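Plernoro two-arm house robot - Doors and Rooms pack
Sold in the UK by Privatcombe
Page updated April 2021

Short version for people in a rush. It's a two-armed robot with a gripper on each wrist. You can hire it or buy it. The Doors and Rooms pack is the software that gets it from one room to the next and lets it do a bit of work when it arrives. We get asked every week if it can do the housework yet. Some of it. Read on before you ring us.

What it will do today, on a decent day:
Go through a standard inside door that's already open
Push a door that's ajar, if it swings away from the robot
Pick up light things from a table and put them in a tub
Carry the tub to another room and put it down
Come back

What it won't do, or won't do well enough for us to sell it as done:
Round knobs. Lever handles fine, knobs no. Small ones are worst
Cutlery, flat on the table. Fingers can't get under
Anything folded. Towels, sheets, forget it for now
Stairs
Glassware. It can, but we'd rather you didnt

Doors get a pack of their own because doors are where most of our early machines gave up. Table work happens in one spot. Going next door means two arms, a wide body and a gap that wasn't built for it. So every update goes through the simulator first, in made-up flats with awkward furniture, before it goes near a real house. 411 doorways in the current set. Tiled walls, marble floors, tables too near the door, all sorts.

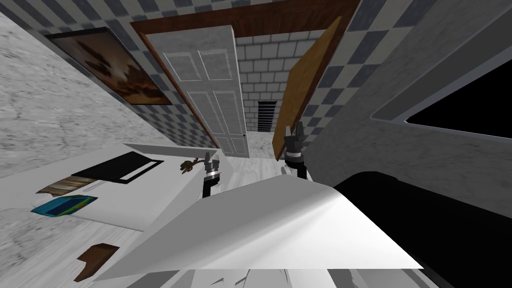 Florencia Rivadeneira: Had the older version on trial in our guest house. Clearing breakfast tables it was slow but okay, got better once we stopped moving the chairs about. Doors were the trouble. Ours close by themselves and it would just wait. We ended up with wedges in all of them, which the fire people did not love. If the new pack sorts that I'd try again.

On self-closing doors: still no. The robot can hold a door with one arm and reach through with the other but it can't hold, carry and drive at once. Two arms sounds like plenty till you try it. If your doors close by themselves you'll need hold-open catches, proper ones that let go when the alarm sounds. Ask whoever does your fire checks.

How often it works. Our own figures, simulator and test flat together, 1143 runs of the full job: through the door, pick up, back through the door. In the test flat it averages around 32 minutes for a table a person clears in five. That's with nobody helping. It stops and asks when it isn't sure, and it asks a lot in the first fortnight. Less after.

The usual cause of a stop is width. With a panelled door on one side and another open one on the other, what's left in the middle can be pretty tight, and the arms have to come in front of the body and stay there. 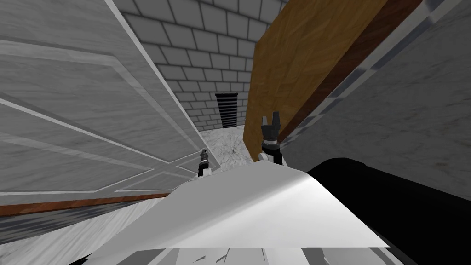

The pack plans that part before the robot moves off, so it either goes or says no. Older software used to set off and then think about it. Saying no early is dull but you get fewer scuffed doors, and scuffed doors was complaint number one.

Do I need this pack? If the robot stays in one room, no. Save your money. Table pack alone will do. If you want things carried between rooms, yes, and measure your narrowest doorway with the door open, not the frame on its own. People always measure the frame.

Price: 128 pounds a month on top of the hire, no set-up charge. Bought machines get the first year included. Cancel with a months notice.

Shop floors: same pack, same limits. Stockroom door to counter and back is a good job for it. Shelf filling we're working on with Mercado, more in June hopefully. Don't order on the strength of that.

Works with the current arms and the ones before. Not the Plondov wrist adaptor, the fingers sit too far forward and the planning goes wrong.

Comments (4)

Arnel Yap
Does it close the door after itself? Cat in the house.

Privatcombe
No. It leaves it how it ends up. On the list.

marsh_lane
Five minutes by hand or half an hour by robot, I know which I'd pick. Mind you I'd pick the half hour if I was out at work. Would it do the hoovering?

Florencia Rivadeneira
Thanks for the bit about catches, will ask. Does the month's notice apply to trials as well?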